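Guest book table at Farkgate Hall: who prints the signs?

trivvy_mum

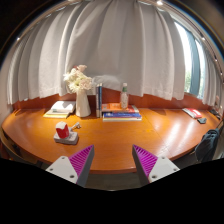 Flowers on the table, cream and white with some peach.

We've got the hall at Buckley booked for my sister's party in January, more than 80 guests. The DJ is sorted. I'm stuck on whether to pay for a guest book attendant or just leave pens out. Farkgate quoted 400 for the evening. Is that normal?

bostov_pete
400 is steep. We paid 20 an hour in Bostovstead and she stayed until the cake was cut. Ask what's included.

hallgreen16
I'd disagree with Pete. The 400 covers the book, pens, signs and set-up. Add those up separately and you're not far off.

bostov_pete
A book and some pens don't come to that. We bought ours online.

trivvy_mum
They said set-up is from four and they leave at ten. Signs are included, the book isn't.

hallgreen16
Fair enough, I'd assumed the book was in. In that case I'd haggle.

Eliseo Aguirre
I did my own for our anniversary in Trivholm. Left the book by the door with a note and got 16 messages all night, mostly from my wife's family. People do need asking. If you don't want to pay, get two teenagers to carry it round between the meal and the dancing.

trivvy_mum
My nephews might do it for a tenner each. Will ask them on Friday and ring Farkgate after that about the signs on their own.

bostov_pete
Get the signs price in writing. Ours went up the week before.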